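The Seventeenth Try

The club at Binham met in the room behind the metal shop, and by May most of the people who had signed up in the fall had stopped coming. The ones who stayed were Tapia, Renner's younger sister Jo, and Conall Mac Mathúna, who had never built anything before and had joined to get out of track.

Their project was called Tulluvis. It was supposed to sort small parts using two grippers, and the state entry form asked for a policy trained on the students' own demonstrations. That meant a person had to do the task by hand, over and over, with the grippers on, and the computer kept the recordings. The goal was 300 good ones. They had 210.

"Ninety more," Jo said.

"Ninety good ones," Tapia said. She was at the laptop with her shoes off. "He dropped two yesterday and I threw out five more."

"Why five?"

"He looked at the clock. The camera goes where his head goes."

Conall was tightening the strap on his left wrist. He didn't say anything. He had looked at the clock because his mother was picking him up, and she didn't like to wait in the fire lane.

They had drawn straws for the job in the first week and he had lost. After that it was his because he was used to it. Jo wrote the code that cleaned up the recordings. Tapia ran the sessions and kept the log in a green notebook, and she wrote down everything, including when the heat went off. Conall moved his hands.

Dirton High had beaten them the year before with a machine that folded towels. Conall hadn't been there, but he had heard about it enough times that he could picture the towels.

"Start from the box closed," Tapia said. "Open it, one part out, part back in, close it. Slow."

"I know."

"Slow on the lid."

He did 17 that afternoon before his shoulders started to hurt. Tapia kept 16 of them. On the one she threw out, he had bumped the box with his knuckle and it had slid toward him, and he had pushed it back without thinking.

"That was a good one except for that," he said.

"It'll learn that," she said. "It'll learn to hit the box and then fix it."

Jo laughed, but Tapia was writing in the notebook.

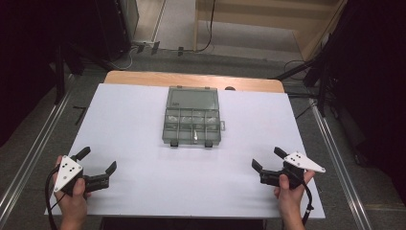 Conall was better at it than he had been in the fall, and he knew it, though he couldn't have said what he did differently. He had stopped thinking about his fingers. With the lid laid back flat and a gripper open on either side of the box, he would wait one breath and pick which little compartment to go for before he moved. If he chose while he was moving, the black tips wandered, and Tapia could see it on the laptop every time.

"You're waiting again," she said.

"Is that bad?"

She scrolled back through the last few. "No," she said. "Keep doing it. Do it the same every time."

Jo went to get a soda from the machine by the gym and came back with three. She put his where he couldn't reach it with the grippers on.

"How many is that?" he asked.

"Two twenty-six."

He looked at the box and kept his head still. Out past the metal shop a car honked, two short ones, and he knew whose it was.

"One more," he said, and Tapia pressed the key.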